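Holding the Dive: How the Plimena Brake Was Made to Work

By Idalina Teixeira

The dive brake on the Fikov F.3 has been described in most accounts as a simple slatted panel hinged under the wing. The description fits the two prototypes. It does not fit the production aircraft, which used a different hinge line, a different actuator and almost none of the original slats.

Fikov began the F.3 as a single-seat reconnaissance type. When the requirement was changed to include dive attack, the airframe was already in jigs at Haltodport, and the wing spar could not be moved. The design office, under Bernardo Bettencourt, had to fit a brake between the rear face of the spar and the flap well. That left a shallow bay, tapered outboard, with an aileron pushrod running through it.

The first brake was a one-piece panel that swung down and forward. In a dive of 60 degrees it held speed well enough. It also shed a wake directly over the tailplane. Pilots reported a heavy buffet through the stick as soon as the panel passed half travel, and on the second prototype the elevator trim tab linkage was found bent after landing.

Graça Salgado, who has spent several years cataloging the Haltodport drawings, believes the trouble was understood early. "There is a sheet from October with the panel already cut into sections in pencil," she says. "The formal change did not go through until the spring, and by then the tooling had been paid for."

The formal change went to Plimena, a supplier of landing gear hydraulics with no earlier work on control surfaces. Its solution was a split brake. One leaf opened above the wing and one below, both driven from a common torque tube. The loads on the two leaves partly canceled, so the actuator could be smaller, and the gap left at the wing surface let air bleed through and broke up the wake.

The torque tube was the weak point. It ran through 3 bearings on each side, and the outboard bearing sat where the wing flexed most. Under load the tube bound and the leaves stopped short of full travel, sometimes on one side only. An uneven brake in a steep dive rolled the aircraft off its target and was hard to correct at high speed. Plimena replaced the plain outboard bearing with a self-aligning unit made by Kadrić and reamed the bracket to suit.
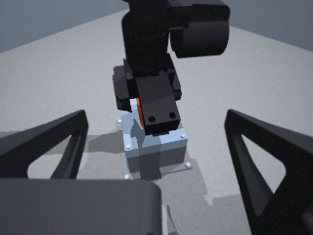 Black arm above a light blue pedestal block, computer rendering.

Records for the modified brake are incomplete. The surviving maintenance cards show that the Kadrić bearing was to be greased before every flight, and that units in the field often stretched the interval. Olesia Hutsuliak has compared the cards with the loss reports and finds no case in which a seized bearing was named as the cause.

Production reached 1123 aircraft, all but the earliest with the split brake. Late examples had a lockout that kept the leaves closed when the landing gear was down. Many crews wired it open, as the switch tended to stick in cold weather.

One complete brake assembly is known to survive. It was recovered with a left outer wing panel and is being rebuilt by Sizwe Mkhize, who has freed the torque tube and is now making new leaf skins from the original drawings. The actuator is missing. A landing gear jack from the same supplier has the correct bore but a longer stroke, and Mkhize intends to fit it with an internal stop until a proper unit can be found.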